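Le laurier-tin et moi, avril 2024

J'ai hérité de la haie en même temps que de la maison. L'ancienne propriétaire, Zoriana Fedoruk, m'avait laissé les clés, une chaudière capricieuse et un mot scotché sur la porte de la cave : « Ne taillez pas les viburnums à l'automne. » J'ai taillé les viburnums à l'automne. Bien courts, bien carrés, très fier de moi. L'hiver suivant, j'ai eu devant mes fenêtres un mur vert d'une propreté irréprochable et strictement aucune fleur.

Pour ceux qui auraient la même brillante idée : le laurier-tin (Viburnum tinus) prépare ses boutons bien avant de les ouvrir. On les voit dès la fin de l'été, petits bouquets serrés, rosés, au bout des rameaux. Donc exactement là où passe le taille-haie. La bonne période, c'est juste après la floraison, au printemps, et encore, avec modération.

Mon voisin Bahman Khosravi, qui a regardé toute l'opération depuis son balcon sans dire un mot, m'a expliqué en mai qu'il n'avait pas voulu me vexer. Je l'en remercie.

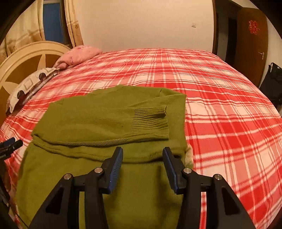 Cette année j'ai donc tout repris au sécateur, branche par branche. C'est long, c'est mauvais pour le dos, et la haie a enfin l'air d'une plante. On coupe au-dessus d'une paire de feuilles, on enlève le bois mort au centre, on s'arrête avant d'avoir envie de s'arrêter. Côté tenue, j'ai renoncé à l'élégance : un pull vert olive en tricot, aux poignets à grosses côtes, se confond assez bien avec le feuillage pour que le facteur ne me demande plus de nouvelles de la haie. Les gants, eux, ne sont pas négociables.

J'ai aussi planté deux jeunes sujets pour boucher le trou laissé par un vieux thuya. Je les ai espacés de 80 cm, ce qui paraît ridicule le premier jour, on dirait deux invités fâchés. J'ai arrosé copieusement, puis paillé avec les feuilles mortes que je gardais derrière l'abri. Abbas Jafarzadeh, du club de jardinage, m'affirme qu'il aurait fallu 1000 litres de compost et un sol retourné sur toute la longueur. Abbas a un tracteur. Moi j'ai une brouette dont la roue chante.

Reste la question des feuilles grignotées en dentelle. C'est la galéruque, un petit coléoptère brun dont les larves sortent au printemps. Je coupe les rameaux où je trouve des pontes, je regarde sous les feuilles le matin avec mon café, et pour le reste je négocie. Si quelqu'un a mieux, les commentaires sont ouverts.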